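3.2 Parts Handling and Storage Between Runs

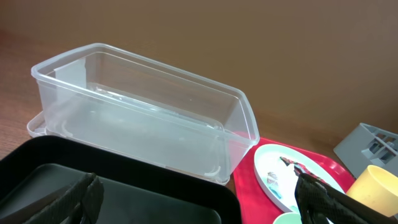

Figure 3. Open clear plastic container with its flat lid.

3.3 Riders and Test Protocol

Nine riders from the Tindbridge and Vallejo amateur squads took part. All had raced BMX at regional level for at least two seasons and were free of injury at the time of testing. Each rider used the same bike throughout, with crank length and gearing left as set up for racing. Tire pressure was checked before every block and reset to the rider's own value.

Testing took place on the outdoor track at Dundcombe, starting on 2022-10-24. Riders completed a standard warm-up of easy laps and two practice gates, followed by blocks of timed starts from the eight-lane gate. Full recovery was allowed between starts - the next attempt began when the rider reported being ready, and never sooner than three minutes after the last one. Starts were excluded if the rider left early, slipped a pedal, or touched the side rail.

A total of 788 starts were recorded, of which 19 were excluded under these rules. The remaining 769 were kept for analysis.

3.4 Timing and Data Reduction

Split times were taken at the foot of the ramp and at the crest of the first jump. Crank torque and cadence were logged by the Fedamden unit and aligned with the gate signal after each session. The zero offset of the torque channel was read with the bike unloaded before and after each block. When the two readings differed by more than 2 percent of the rider's peak torque, a linear drift correction was applied across the block.

Peak torque was defined as the highest value in the first half turn of the crank. Time to peak was measured from the drop of the gate, so it includes the rider's reaction time. We did not try to separate the two, as the gate cadence was random and some riders moved their hips well before they loaded the pedals.

All traces were checked by one author (Tarek Benjelloun) without knowledge of the split times. Block order was entered as a fixed effect in the model and rider as a random effect.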